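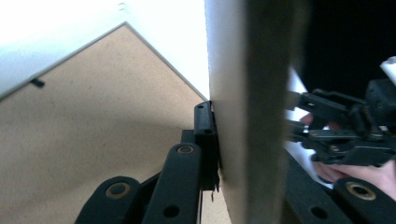

Figure 1. Two-finger gripper holding a thin white board on edge, with the back of a picture frame behind it.

Unit 2: Contact tasks in the home and on the bench
G. Achterberg, Dosgate course notes, revised 3 Feb 2026

2.1 Why picture frames
The question for this unit is whether a machine can do ordinary chores yet. Pick-and-place demonstrations are a poor guide. Most household and light assembly work consists of long periods of contact between parts that fit closely, and a picture frame has several such contacts in one cheap object: rails, a backing panel, retaining clips and, on some models, a separate stand.

A thin board gripped by its edge can rotate about the line of contact. Two flat pads resist this only through friction and pad width. A person corrects the rotation by rolling a fingertip. A parallel or linkage gripper has no equivalent motion and must correct at the wrist, which moves the whole board. Students should work out the wrist travel needed to undo a 2 degree tilt on a panel of 252 mm before reading section 2.3.

2.2 Approach
Fiberboard lying flat on another sheet of fiberboard offers very little to grasp. The usable feature is the cut edge, and a fingertip has to get under it or push against it. Color is of little help to a vision system when both sheets are tan and speckled. Shadow along the raised edge is often the better cue, and it changes with the lighting.

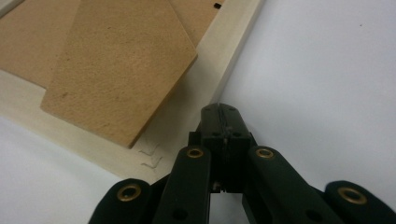
2.3 Retaining clips and tabs
Bent tabs are the hardest step for most current systems. The force needed to move a tab is small, the direction matters, and the fingertip hides the tab from a wrist camera during the last part of the motion. In the Firkham bench trials, Jacinto Ayala and Perihan Demirtaş logged 476 attempts with a policy trained on human demonstrations. Failures were grouped by cause:

Fingertip slid off the tab
Frame moved on the table
Tab turned only part of the way

The second group is a fixturing problem. A person holds the frame down with the other hand and gives it no thought. A single arm needs a clamp, a mat or a second arm.

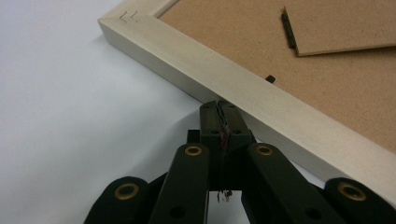

Figure 3. Closed fingertips at the outer side of the frame's long rail. The small black tab is on the opposite side of the rail.

2.4 Working answer
On a fixed shop-floor line with one frame model, yes, with a fixture. In a home with unfamiliar frames, no.

Reading for May: Calloway, Tudari report, to page 50.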